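Hem (sewing)

A hem is the finished edge of a piece of cloth, made by folding the raw edge under and fastening it so that the threads cannot come loose. The word is also used for the act of making such an edge. Hems are found on nearly all clothing, as well as on curtains, tablecloths, towels, flags and sails.

Purpose

Woven cloth frays where it is cut. A hem encloses the cut threads and protects them from rubbing and washing. It also adds weight along the bottom of a garment, which helps the cloth hang straight, and it sets the final length. In children's clothing and school uniforms the hem has often been made deep on purpose, so that it can be let down as the wearer grows. A line of wear or fading usually remains where the old fold was.

Knitted cloth does not fray in the same way, but it tends to curl at a cut edge, and it is hemmed mainly to keep it flat.

Types

In a single-fold hem the edge is turned once and stitched. The raw edge stays exposed on the inside and is normally overcast. A double-fold hem is turned twice, so the raw edge is hidden completely. This is the usual hem on shirts and bed linen.

A rolled hem is a very narrow double fold, used on scarves and light fabrics. Hand rolling is slow work, and most rolled hems are now made with a special presser foot that curls the cloth as it feeds toward the needle.

A blind hem is sewn so that only tiny stitches show on the outside. It is common on suit trousers and lined skirts. A faced hem uses a separate strip of cloth sewn to the edge and turned inside, and is chosen where the edge is strongly curved or where there is too little fabric to fold.
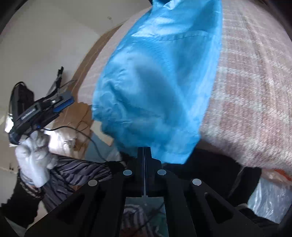 Blue fabric with a stitched seam and a straight hem.

Curved edges are harder to hem than straight ones. The outer edge of a flared skirt is longer than the line it must be folded to, and the extra cloth has to be eased in with a gathering thread or shrunk with steam. If this is not done, the hem twists and small ridges form along it.

Regional practice

In the Skanelitz district, work smocks were traditionally finished with a double-fold hem 2 inches deep, sewn with waxed linen thread. The hem was stitched in two parallel rows, and the lower row was replaced when it wore through. Sirkka Nieminen described the method in her handbook Edges and Openings, along with a related hem from Rantala in which a cord was laid inside the fold. The Rantala museum holds 406 garments, many of them with repaired hems.

Hemming by hand declined after sewing machines became common in homes. Some tailors continue to finish better garments by hand, as a hand-sewn hem is easy to remove without marking the cloth.
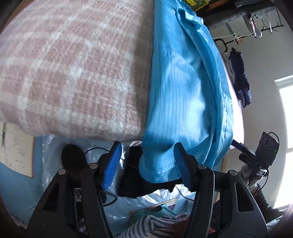
Nilmini Selvanayagam has disputed the view that a deep hem was always a sign of thrift, arguing that many smock makers left the extra cloth simply for weight, and that few of the surviving pieces show any trace of having been let down. Nieminen's later editions kept the original wording but added a note on the disagreement.

Care and repair

The most common fault in a hem is a broken thread, which lets part of the fold drop. It can be mended with a few slip stitches. Iron-on tape is a quick substitute, though it may stiffen the edge and loosen with repeated washing.

See also

Facing
Overcast stitch
Seam allowance
Selvage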